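Why I finally learned to bake my grandmother's bread (badly)

So the starter is alive. I'm putting that first because three of you emailed me after the last post to ask, and one of you (hi, Zlata) asked twice. It lives on top of the fridge in an old pickle jar and it smells like apples and a little like paint, and I have stopped panicking about the paint part.

For anybody new, my grandmother made a flat, chewy, slightly sour loaf every Sunday of my childhood, and when she died she left us the bowl, the cloth and zero instructions. My mother says the recipe was "flour until it feels right." My uncle says she put yogurt in it. My other uncle says she would never have put yogurt in it and we should all be ashamed. That's where I started back in February, with a bowl and a family argument.

My first loaves were bricks. I used the bread flour from the supermarket, I kneaded until my shoulders hurt, and I baked them at 350 because that's what I bake everything at. They came out pale and sad and my husband ate a whole slice with a lot of butter and said it had "a nice weight." I gave the rest to my neighbor's chickens.

Then Nour Sayegh, who I've known since college and who bakes for real, came over and watched me do it start to finish without saying a word, which was awful. At the end she told me two things. One, my dough was way too dry. Two, I was rushing it! I was giving it an hour on the counter in a kitchen that's freezing until April. She made me stick a thermometer in the dough and it was so far below what she wanted that she laughed, then turned on the oven light, put the bowl in there and went to watch TV with my kids.

That loaf was the first one that looked like something. It spread out sideways more than up, but hers always did too, I'd forgotten that. I called my mom and held the phone up to the crust so she could hear it crackle. She said she couldn't hear anything and was I eating enough.

Since then I've been writing everything down in a notebook, and I do mean everything, including the weather. Seventeen loaves so far. The yogurt loaf was good, I'm sorry, it was softer and it kept for three days and my second uncle is just going to have to live with it. The one with half whole wheat was a mistake. The one where I forgot the salt was a bigger mistake, and you really don't know what salt does in bread until you bite into one without it. It tastes like an envelope.

Oh, and the water. I went down a whole rabbit hole about whether the chlorine in our tap water was killing my starter. I left pitchers out overnight, I bought a filter, I read a forum thread that had been going for years and had at least two people in it who clearly hated each other. In the end I went back to the tap and saw no difference at all. 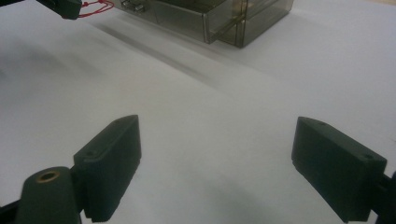

What did make a difference was the oven. Mine runs cold, a lot colder than the dial says, so when I thought I was finally baking hot I wasn't even close. Now I preheat for an hour with a cast iron pan turned upside down on the middle rack, slide the dough onto that, and throw a few ice cubes in a tray underneath. The bottom gets those dark spots hers used to have. My dad picked one up, turned it over, looked at the bottom and didn't say anything for a bit, then asked if he could take it home.

I'm still not there on the taste. It needs something at the back, a sort of nutty thing, and Anas Fakhoury at the spice store thinks it might be a pinch of ground mahleb. He gave me a tiny bag to try. My mother says absolutely not, that was for the holiday bread, but she also said there was no yogurt, so I'm trying it this weekend – if it works I'll post the whole recipe with the amounts, and if it doesn't the chickens are getting another one.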